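Home | Agendas | Minutes | Rate Schedule | Contact

April
Posted by the Recording Secretary

CALIMLIM WATER DISTRICT
Minutes of the Regular Meeting, Operations Subgroup

1. Call to order

The meeting was called to order at 6:30 p.m. A quorum was present. The minutes of the previous meeting were approved with one correction: under item 4, "gate valve" should read "check valve."

2. Meter replacement

Staff reported that 927 of the 1387 service connections now have the new register. The remainder are on the east side, where many meter boxes are below grade and have to be raised first. Skuvora has delivered the second lot of box lids. Sixteen were returned for warped seats and replacements are due before the next meeting.

The subgroup discussed whether readings from old and new registers may be combined in the monthly loss report. Agreed that they may, provided the two groups are also listed separately. Old registers round down to the nearest hundred gallons and the difference shows up as loss. 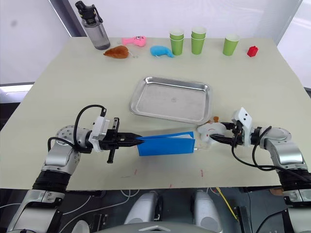
Blue folded item held level over the tabletop.

3. Pressure complaints, Nelico Road

Four complaints were received from the upper end of Nelico Road. A logger placed at the hydrant recorded a low of 38 psi between 6 and 7 a.m. and a static pressure of 61 psi overnight. The drop is consistent with a partly closed valve or with buildup in the six-inch main. Staff will exercise both valves on the loop and repeat the logging for seven days. No flushing is to be scheduled until the second set of readings is in.

A resident asked whether the district would pay for a booster pump at the house. The chair answered that pumps on the customer side of the meter are not covered by the rate schedule.

4. Sampling and records

All routine bacteriological samples for the period were negative. Chlorine residual at the far sampling tap was 0.4 mg/L, lower than the prior month but within limits. The sampling log will carry a separate column for time of collection. Bottles are to be labeled before leaving the office. 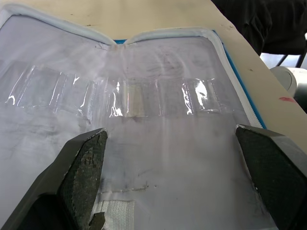

Recording Secretary

5. Wirkosska tank

The inspection report for the Wirkosska tank was received. Interior coating is sound above the waterline. Below it, the report lists blistering on the north side and light corrosion at the ladder brackets. Recoating was moved to next year's budget; bracket repair will go ahead now. Moved, seconded and carried to approve up to $370 for bracket hardware.

The overflow screen has been replaced with a finer mesh. The vent screen was left as is.
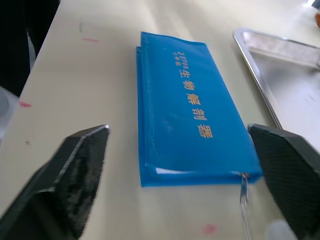

6. Next meeting

Second Tuesday of the month, 6:30 p.m., same room. Items for the agenda are due to the office one week ahead. Carried over: backflow test notices, fence at well 2, hydrant paint.

Adjourned 7:50 p.m.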